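第4章 代表者と相談窓口担当の引き継ぎ

Ekgate 団体運営ガイド(管理者向け)
この章の最終更新:2025年4月3日

代表者が交代する、あるいは相談窓口の担当の方が席を離れる。支援団体でも、信徒会でも、地域の小さな集まりでも、いつかは必ず訪れる場面です。交代の時期というのはあいさつ状の準備や名刺の差し替えでただでさえ慌ただしく、画面の設定などは後回しになりがちですが、相談を寄せてくださる方にとっては、団体の内側で何が起きていようと窓口はひとつです。どうかお茶でも用意していただいて、少し時間の取れる日に、この章をゆっくり読みながら進めてください。

この章では、会員管理を受け持つ Ekgate 本体と、相談受付を受け持つ Nindine の両方を扱います。会員名簿だけをお使いの団体は「Nindine の担当を切り替える」を読み飛ばして、章の終わりのほうにある「公開ページの書き換え」へお進みください。

始める前に

手順に入る前に、次のものをお手元にそろえておくと途中で立ち往生せずにすみます。

・現在の代表者のログイン情報(ご本人が操作されるのがいちばん確実です)
・新しい代表者のメールアドレス。できれば団体から割り当てたもの
・交代を決めた会合の議事録、またはそれに代わる書面の写し
・復旧コードを書いた紙。導入の日に印刷して、封筒に入れてどこかへしまってくださっているはずのものです

復旧コードが見つからなくても、現在の代表者がログインできる状態であれば新しく発行できます。「設定」から「安全」を開き、「復旧コードを再発行」を選んでください。再発行すると古い紙のコードは使えなくなりますので、あとで封筒が出てきたときに混ざらないよう、古いほうは破棄をお願いします。

ご注意:現在の代表者の権限を先に外してしまわないでください。外した時点で承認できる人がいなくなり、手続きが止まってしまいます。必ず、新しい方を加えてから、古い方を外す。この順番だけは覚えておいていただけると助かります。

代表者の権限を移す

1. 現在の代表者のアカウントで Ekgate にログインします。
2. 画面右上の団体名を押し、「役職と権限」を開きます。
3. 「役職者を加える」を押して、新しい代表者のメールアドレスを入力します。
4. 役職の一覧から「代表者(就任予定)」を選びます。ここで「代表者」を直接選ぶことはできません。少しまだるっこしく感じられるかもしれませんが、打ち間違えたアドレスに全権限が渡ってしまうのを防ぐための一段です。
5. 議事録の写しを添付します。写真でも、スキャンした文書でもかまいません。
6. 「招待を送る」を押します。
7. 新しい代表者が届いたメールの案内に沿って登録を終えると、役職の横に緑色の「確認済み」が表示されます。
8. 現在の代表者が「就任を確定」を押します。

就任を確定すると、前の代表者の役職は自動的に「前任者」に変わります。前任者は過去の会合の記録を読むことができますが、名簿を書き換えたり、会員へ一斉にお知らせを送ったりすることはできません。記録も読めないようにしたい場合は、役職を「一般会員」に変更してください。長くお世話になった方の役職をその日のうちに一般会員へ変えるのはなんだか寂しいというお声もよくいただきますので、そのあたりは団体の皆さまのお気持ちで決めていただければと思います。

メモ:招待メールが届かないときは、迷惑メールの置き場所をまず確かめてください。それでも見当たらなければ、「役職と権限」の画面で「招待をもう一度送る」を押します。前に送った招待は無効になりますので、後から同じものが届いても、新しいほうのメールから登録を進めてください。

代表者が急に退かれたとき

穏やかな交代ばかりではありません。急なご病気や辞任で、代表者ご本人に操作をお願いできないこともあります。そのようなときは、副代表者のアカウントから次のように進めます。

1. 「役職と権限」を開き、画面のいちばん下にある「代表者が操作できない場合」を押します。
2. 復旧コードを入力します。
3. 理由の欄に、事情を簡単にお書きください。健康上のことや個人的な経緯まで詳しく書いていただく必要はありません。
4. 議事録の写しを添付し、「代行を申請」を押します。

申請は Engelhardt のサポート窓口で拝見し、書面を確かめたうえで副代表者に代行の権限をお渡しします。代行中は画面の上部に黄色の帯が出ますが、故障ではありませんのでご安心ください。新しい代表者が決まって就任を確定すると、帯は消えます。

ご注意:辞任の理由をめぐって団体の中でご意見が分かれている場合、サポート窓口ではどちらが正しいかを判断することができません。規約と議事録に沿って、手続きの形が整っているかどうかだけを確かめさせていただきます。規約に代行の定めがないときは、先に会合を開いて決議を取ってください。
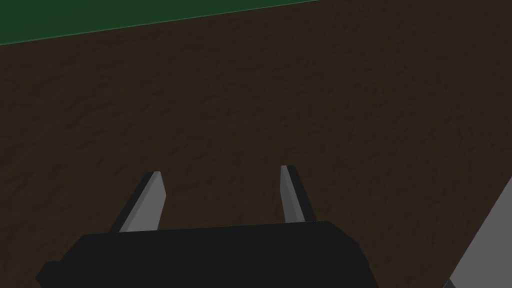

相談窓口の担当は、Nindine では必ず2名で組んでいただく決まりになっています。お一人が主担当、もうお一人が副担当で、どちらの方も寄せられた相談を最初から読むことができ、どちらの方が欠けても受付が途切れません。人手の少ない団体では、つい親しい者どうし、たとえばご夫婦やいつも一緒に動いている方どうしを登録したくなるものですが、できるだけ立場の離れた方を選んでください。図の灰色と黒の二本の指は、間を広くあけて平行に並んでいますね。窓口のお二人も、あのくらいの間をとって、同じ方向を向いていただくのがちょうどよいと私どもは考えております。相談の内容がお一人の身近な方に関わるものだったとき、この離れ具合が後になって効いてきます。

Nindine の担当を切り替える

担当の切り替えは、代表者の権限を移し終えてから行ってください。逆の順で進めると、前の代表者のお名前で担当の任命が記録に残ってしまい、後から直すことができません。

1. 新しい代表者のアカウントでログインし、左側のメニューから「Nindine」を選びます。
2. 「窓口」を開き、「担当の組み合わせ」を押します。
3. 入れ替えたい方のお名前の横にある「後任を選ぶ」を押し、一覧から後任の方を選びます。
4. 「守秘の確認書」が表示されますので、後任の方ご本人の画面で読み、同意していただきます。代わりに押してあげるのは、どうかご遠慮ください。
5. 「引き継ぎ期間」を設定します。初めは2週間になっています。短くも長くもできますが、対応中の相談がある場合はそのままをお勧めします。
6. 「切り替えを始める」を押します。

引き継ぎ期間のあいだは、前任の方と後任の方の両方が対応中の相談を読めます。新しく届いた相談は後任の方だけに表示されます。期間が終わると前任の方の画面から相談の内容が消え、担当していた事実だけが履歴に残ります。

主担当と副担当を同じ日に両方とも入れ替えることは、できればお避けください。画面の上では可能なのですが、それまでのやりとりの呼吸のようなものまで一度に失われてしまいます。どうしても必要なときは、引き継ぎ期間を長めにとり、前任の方から後任の方へ直接お話をする時間を設けていただければと思います。

相談された方へのお知らせ

対応中の相談がある場合、切り替えを始めると、相談された方へのお知らせ文を用意する画面が開きます。お知らせ文は80文字以内で書いていただきます。短いようですが、次の二つが入っていれば十分に伝わります。

・担当が替わること
・これまでのお話を後任に引き継いでよいか、お返事がほしいこと

文例を挙げておきますので、よろしければそのままお使いください。

「窓口の担当が替わります。これまでのお話を後任へ引き継いでよいか、お返事をいただけますか。お急ぎにならなくて大丈夫です。」

お返事の選択肢は「引き継いでよい」「引き継がないでほしい」「少し考えたい」です。「引き継がないでほしい」を選ばれた場合、その相談は後任の方には見えず、残るほうの担当の方だけが対応を続けます。「少し考えたい」を選ばれた場合も、お返事が変わるまでは同じ扱いです。催促の文を自動で送る機能は付けておりません。

ご注意:お知らせ文に前任の方の退任の理由を書かないでください。相談された方が、ご自分の相談のせいではないかと気に病まれることがあります。

メモ:匿名で相談された方には、メールが届きません。ご本人が合言葉を使って Nindine の画面を開いたときに、お知らせが表示されます。しばらくお返事がなくても、読まれていないだけのことが多いようです。

公開ページの書き換え

ここまで済みましたら、もうひと息です。団体の公開ページには前の代表者のお名前がそのまま残っていますので、忘れずに書き換えましょう。

1. 「公開ページ」を開き、「団体の紹介」を選びます。
2. 代表者の欄で「役職から読み込む」を押します。
3. 「ごあいさつ」の文章を新しいものに差し替えます。まだ原稿ができていないときは「非表示」を選んでください。
4. 「相談窓口」の欄を開き、電話番号と受付時間に変わりがないか見直します。
5. 「下書きを見る」で確かめてから、「公開する」を押します。

相談窓口の欄には、担当の方の氏名を載せる設定と、役職名だけを載せる設定があります。初めは役職名だけになっています。氏名を載せたほうが安心して連絡できるという方もいれば、知り合いの名前があると連絡しづらいという方もいらして、どちらがよいとは一概に申せません。この章を改めるにあたって65を超える団体の方にお話を伺ったのですが、やはりお考えはさまざまでした。会員の方どうしの間柄が近い地域では、役職名だけのままにしておかれるのが無難かと思います。

印刷したちらしや掲示物の書き換えは Ekgate ではお手伝いできませんが、「公開ページ」の「印刷用の案内」から、新しい連絡先の入った紙を出していただけます。玄関や集会室に貼ってある古いものは、見つけたときに貼り替えてください。

うまくいかないとき

「就任を確定」が灰色のまま押せない
新しい代表者の登録が終わっていないか、議事録の添付が抜けています。「役職と権限」の画面で、添付の欄に書類の名前が出ているかをご覧ください。

後任の一覧に選びたい方が出てこない
その方が Ekgate の会員として登録されていないか、会員の状態が「休会」になっています。名簿で「活動中」に戻してから、もう一度一覧を開きます。

引き継ぎ期間を途中で終わらせたい
「担当の組み合わせ」で「期間を終える」を押します。対応中の相談にまだお返事のないものがあると確認の画面が出ますので、よく読んでからお進みください。終えた期間をもう一度開くことはできません。

団体名そのものも変わる
代表者の交代と重なる場合は、3月の年度末に向けて名称を改める団体も多く、お問い合わせが混み合います。名称の変更は第5章にまとめてありますので、この章の手順をすべて終えてから取りかかってください。

それでも解決しないときは、Engelhardt のサポート窓口(Reltildale 事務所)へ、Ekgate の「ヘルプ」からご連絡ください。お問い合わせの文には、相談された方のお名前や相談の中身を書き添えないようお願いいたします。画面のどこで止まったかを教えていただければ、こちらで順にお調べします。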